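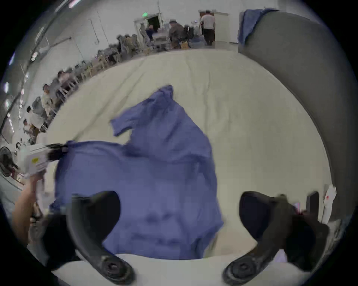

Cloth handling: where the chore machines stand

Folding remains the household task most often promised and least often delivered. The mechanical parts of the problem were settled some time ago. Two-finger grippers close on fabric without tearing it, arms position to well under the thickness of a hem, and cameras are cheap. What is missing is a dependable way to decide where to pinch next when the garment looks different every time it is put down.

A blue cloth lying in a heap on a white tabletop shows the difficulty well enough. A raised fold in the upper part hides whatever is under it. A short flap to one side could be a sleeve or could be a doubled corner of a towel. A person gripping one corner with a hand-held device can resolve the question by pulling and watching what follows. A controller has to make the same pull, predict what the cloth will do, and then revise the prediction while the cloth is still moving.

Rigid objects are easier for a plain reason. The position of a mug can be written down in six numbers. A shirt has no such short description. Every crease is a separate variable, and the ones that matter are usually underneath. Most current systems skip the full description and learn directly from demonstrations, pairing what the camera saw with what the fingers did. This works to the extent that the demonstrations cover the starting states the machine will meet later.

Results from the Plekaddale bench

The Plekaddale trial has now finished its second round on single-item folding. The setup is a fixed table, two arms, and one item delivered at a time. Flat towels presented with all corners visible were folded to an acceptable square in 80 percent of attempts. Short-sleeved shirts dropped from a height came in well below that, and the trial report gives no single figure for them on the grounds that the operators disagreed about what counted as folded. That disagreement deserves more attention than it received. A laundry customer will apply a standard whether or not the test plan has one.

Failures fell into a few familiar types. The most common was a pinch that took two layers where one was wanted. Next was a good pinch on the wrong point, usually the side seam taken for the hem. Slips during the lift were less frequent than in the first round, which the report credits to softer fingertip pads. Recovery was poor across the board. When a fold went wrong at step 3, the machine tended to continue to step 4 with the error in place. A person stops, shakes the item out, and starts over. Shaking out is a fast, high-force motion with an unpredictable end state, and most controllers are tuned to avoid exactly that.

Table surface also had an effect. A padded or sheeted top lets the fingertips press slightly below the cloth and come up under an edge. On a hard laminate top the same motion skids. Sites planning their own trials should fix the surface early and leave it alone, including the color. A white top under a blue item gives the vision system an easy boundary. White sheets on a white top do not, and hotel linen is mostly white.

Shop-floor work

The picture is better outside the home, mainly where the item can be controlled before it reaches the machine. The Riraleck line feeds hemmed rectangles of one size from a spreader, so the hard part has been done upstream by clamps and rollers. Ostermann takes a similar approach with bagging and leaves the sorting to staff. Neither should be described as general folding. Both are fixed-process equipment with a learned correction step added, and both are useful on those terms.

Sorting a mixed bin is a separate task and still largely manual. The machine has to separate one item from a tangle, identify it, and present it in a known orientation. Separation alone takes several attempts on knitted goods. The Dirham group has proposed skipping identification and simply lifting each item by its highest point, then regrasping at the lowest hanging point until the outline is recognizable. The method is old and slow, and it remains the most reliable one in print.

What to ask a supplier

Readers who have been offered a demonstration in the coming months may want the following settled beforehand.

Starting state. Ask whether items are dropped, placed, or spread by hand. A hand-spread item removes most of the work.

Item set. Bring your own, including at least one item with a zipper and one that has lost its shape in the wash.

Definition of done. Agree on a size tolerance for the finished fold and on who measures it.

Time. Ask for the time per item including failed attempts. Published cycle times often start at the first successful grasp.

Intervention. Ask how often an operator touched the item or the controls. Two interventions per load may be acceptable in a staffed laundry and useless in an apartment.

Our present reading is that towel folding from a semi-ordered start is close to usable in commercial settings with a person nearby. Shirts from a heap are not. Fitted sheets have not been seriously attempted in any trial we follow. The third Plekaddale round is planned for September and will add long sleeves.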